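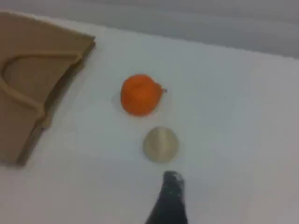 Reading time: 11 minutes

4.3 False grasps on round objects

The most interesting fault in the whole study was also the one we came closest to missing. In the April runs at Tenddale, the Funo policy would sometimes close the gripper, lift, carry nothing across the table, open over the goal and log a success. The arm moved well the entire time. Its path was smooth, the timing was normal, and no alarm was raised. We call this event a false grasp, and we think it deserves much more attention than it gets!

We started 3,597 trials. After removing those with missing wrist video or a broken force log, 3,364 were left, and all results in this section use that set. A false grasp was found in 368 of them. Every one of these had been marked as a success by Iter, our low-level controller, at the time it happened. We found them only when the stored video was replayed in Wike and scored by hand.

The cause lies in how Iter decides that it is holding something. It waits for the motor current to rise above a fixed level while the fingers are still apart. With a boxy object this works very well, and we had no reason to doubt it during setup. A round object is harder. If the fingers come down a little too high, they press on the upper curve, the current rises, and the check passes. Then the lift begins, the object slips down and out, and the current falls again. By that point Iter has stopped looking.

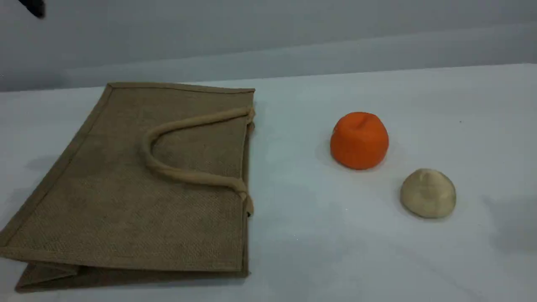 The same check can also be fooled by the container itself. When the target is inside a bag or under a flap, one finger may push against the wall while the other touches nothing at all. The wall pushes back – not hard, but hard enough – and the current curve for the first half second is very close to that of a real grasp. We plotted the two sets of curves on the same axes and were delighted to see how poorly they could be told apart by eye. It explained a week of confusing logs in one plot.

What separates them is the part of the curve that comes later. In a real grasp the current stays high through the lift. In a false grasp it drops, usually before the wrist has cleared the rim of the container. A second check after the lift is therefore enough to catch most cases, and it needs no new hardware. We added it to Iter as a single extra test, using the same current level as the first.

Lighting played a smaller part than we expected. Shadow inside a deep container does make the target harder to place in the wrist view, and a finger can hide the lower part of the target at the very moment when its height matters most. Still, false grasps also came up on the open table, where the view was good. Wrist video alone did not settle the matter either way, and our scorers sometimes had to step through a clip several times before they agreed on whether the finger was touching the object or only passing in front of it.
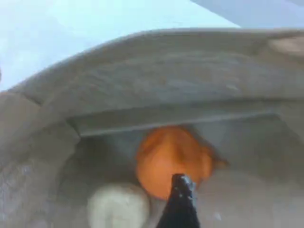
Figure 6. Wrist view into a shadowed gray cavity. The fingertip overlaps the lower part of the orange object; contact cannot be judged from this view alone.

There is a safety side to this as well. An arm that believes it is holding something moves under the carry settings, which allow a higher speed and a lower stop force than the search settings. During a false grasp these limits are simply wrong for what the arm is doing. In our cell the arm works behind a guard, so the risk was small, but the same settings are used on our open bench. We have now tied the carry settings to the second check, so that the arm keeps its search limits until the lift has been confirmed. Section 4.4 gives the results with this change in place.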